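Chapter 2
Examining an Old Newspaper

Terms in this chapter: bifolium, chain lines, collation, disbound, foxing, masthead, offsetting, rag paper, stab holes, trimmed

Chapter 1 dealt with how newspapers were printed and sold before steam presses came into use. This chapter turns to the single issue as an object. A dealer, a librarian, and a collector may want different things from the same sheet, but all of them start with the same questions. Is it complete? Is it what the masthead says it is? What has happened to it since it was printed?

The main example used in this part of the book is the Casov collection, a group of 1,074 issues bought as one lot from a house sale in Brurkow. Most had been taken out of bound volumes. The first inventory listed them by title and date only, and much of the later work came from problems that the first inventory had missed.

2.1 Before You Read

Most beginners read the front page first. Try to put this off. An issue that has been folded in the same place for two centuries will be weak along that fold, and each opening adds a little wear. Look at the outside, note the size, and look at the edges before you open anything.
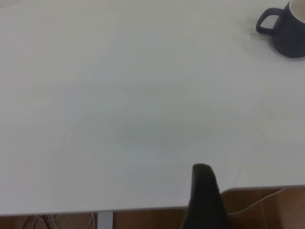 Light does much of the work in a first examination. Daylight from one side will show raised creases and the bite of the type into the paper, while light from directly overhead tends to hide both. The background matters too. Against a plain white tabletop with a matte surface, such as the one in the view here, the true color of old paper is easy to judge, and small losses at the margins stand out. On a dark wooden desk the same sheet will look cleaner and whiter than it is. If you grade for sale, use the same surface each time so that your descriptions agree with each other.

Wash and dry your hands before handling paper. Cotton gloves were once standard in reading rooms, but they make it hard to feel a thin sheet and can catch on a torn edge. Clean, dry hands are now preferred for most printed paper.

2.2 The Sheet and Its Folds

A typical newspaper of the early eighteenth century was either a single leaf printed on both sides or one sheet folded once to make four pages. A sheet folded once is called a bifolium. When the fold has split, the two leaves may become separated, and dealers sometimes end up with the first leaf of one issue laid together with the second leaf of another. Check the following:

The date or issue number, if it is repeated on the inner pages.
The page numbers, where the paper used continuous numbering through the year.
Articles and advertisements that run from one page to the next.
The direction and spacing of the chain lines, which are the widely spaced lines seen when handmade laid paper is held up to light.

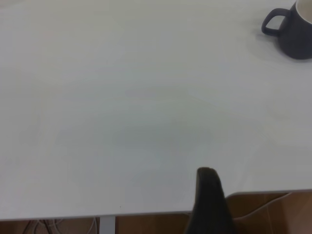 Figure 2.1. White tabletop, with part of a dark mug at upper right.

In the Casov collection, two issues of the same weekly had exchanged their second leaves. Both had passed as complete because each had four pages. The error was found when a cataloger tried to follow a shipping notice from page 2 to page 3 and found that the list of ports did not match.

2.3 Signs of Binding

Newspapers survived best when someone bound them. Subscribers, coffeehouses, and public offices often had a year's issues sewn into one volume, and many issues sold singly today were cut from such volumes. The term for these is disbound.

Disbound issues usually show a row of small holes along the left margin, called stab holes, and sometimes traces of old glue. The outer margins may have been trimmed by the binder. Light trimming is normal and should be noted without alarm. Heavy trimming that cuts into a headline, a page number, or the text is a defect and must be stated in any description.
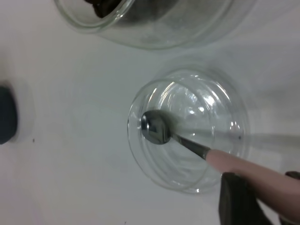

Binding also affects the ink. Where pages were pressed together for a long time, ink from one page may leave a faint mirror image on the page facing it. This is offsetting. It should not be confused with show-through, in which the printing on one side of a thin sheet can be seen from the other.

2.4 Rag Paper and Wood Pulp

Paper in the eighteenth century was made from linen and cotton rags. Kept in a dry room, it stays flexible and can be handled safely. Wood pulp came into wide use for newsprint in the second half of the nineteenth century, and the acids in that paper cause it to turn brown and brittle. For this reason an issue from the reign of George II is often in better condition than one printed under Queen Victoria's successor.

Foxing, the scattered brown spots found on many older sheets, does not by itself mean that paper is weak. Record how much of the printed area it covers and whether it makes any words hard to read.

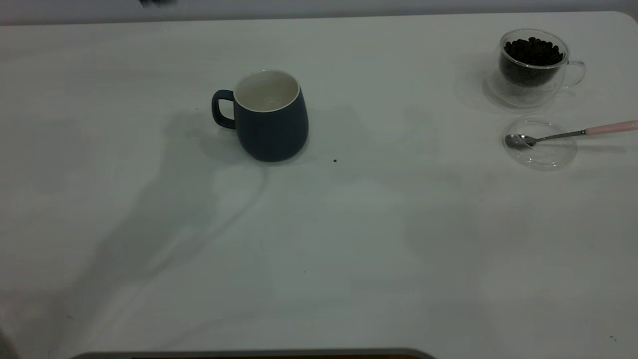
2.5 Writing It Down

Make your notes while the issue is in front of you. A short record made at the table is worth more than a long one written from memory. The form used in this book, the Evangelista sheet, has spaces for title, date, issue number, page count, size, margins, stains, tears, and repairs. Leave a space blank only if you have not checked that point. If you have checked and found nothing, write "none."

The exercises at the end of the chapter ask you to complete the sheet for a four-page issue of your own choosing. If you have no original to hand, a good facsimile will serve for Exercises 1 and 2, but the paper and binding questions in Exercise 3 need the real thing.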